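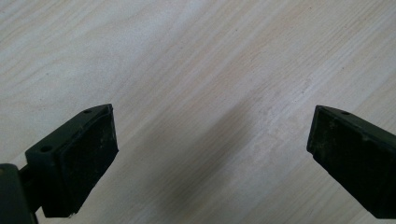
Figure 3. Pale wooden work surface, viewed from directly overhead.

3.2 The table surface

We came to this study expecting to write mostly about the objects people put on their tables, and we ended up just as taken with the tables! A work surface is the one thing every tidying task shares. It is where the cups land, where the mail piles up and where the folding gets done, and yet most earlier papers on household order give it a single line, if that.

Figure 3 shows light-colored wood of the kind our Pirkton households liked best. In the interviews, people kept coming back to the same point: on pale wood you see things. Crumbs, pen marks and a stray button all stand out, so they get picked up sooner (or at least noticed sooner, as one person put it with a laugh). Dark tops had their fans too, mainly in homes with small children, where hiding a smear until evening was counted as a real plus.

We visited 30 homes, and in 8 of them the main table was pale wood. Each household kept a diary for two weeks, writing down when the table was cleared and what was on it beforehand. The diary sheets were designed by Robel Abera and tried out in August with families from the Assefa housing block, whose comments made them far easier to fill in. We dropped a whole column on cleaning products after that trial and have never missed it.

What excites us most is how differently people use the word "clear." For some, a clear table has nothing on it whatsoever. Others allow a fruit bowl, a lamp or the salt, and would be puzzled to hear the table called anything else. Ignacio Nakamura, who coded the diaries, sorted these answers into three groups, and we use his groups throughout Section 4.

Grain also came up more than we had planned for. Several people wiped along it out of habit and could tell us exactly who had taught them to. We did not ask about this in the first round of interviews, but added a question for the second, and the answers are given in full in the appendix.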